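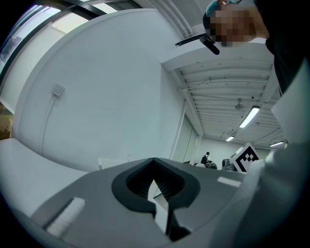

Muleck sells its chore kit on a promise I have now heard from three companies: show the machine how a job is done, leave it alone, and come back to a finished job. The version I tested costs 2,000 dollars with the arm and 900 without, and I had it for 23 days.

Setup took an afternoon. The manual is clear on cables and vague on everything else. Nandini Thampi, who has run a packing floor for years and has little patience for demos, helped me pick the chores: fold a dish towel, put a mug on a shelf, close a carton.

The mug went best. Out of 25 tries the arm got it onto the shelf 23 times, which sounds fine until you picture the other two on your kitchen floor. It was also slow. I could have emptied the dishwasher while it thought about one handle.

Towels were a mess. If I laid one out flat and square, I got a fold of sorts. If I dropped it the way towels get dropped, the arm pinched a corner, lifted it, and put it back down. Muleck's support desk told me to record more examples – so I spent another evening folding towels, and by the end I had a neat stack and no need for a robot.

Cartons I gave up on. One flap, yes. Four flaps in order, no.

Gillespie MacAulay, who bought the older Grestolier kit for his repair shop, says his now hands him screws and does nothing else. He likes it. I'd call that an expensive dish.

The parts are solid, and the grip is gentler than I expected. For a school or a workshop that wants to tinker, the version without the arm is fair value. For chores, keep your money. An update is due in July, with towels on the list of fixes, and I'll try it again then.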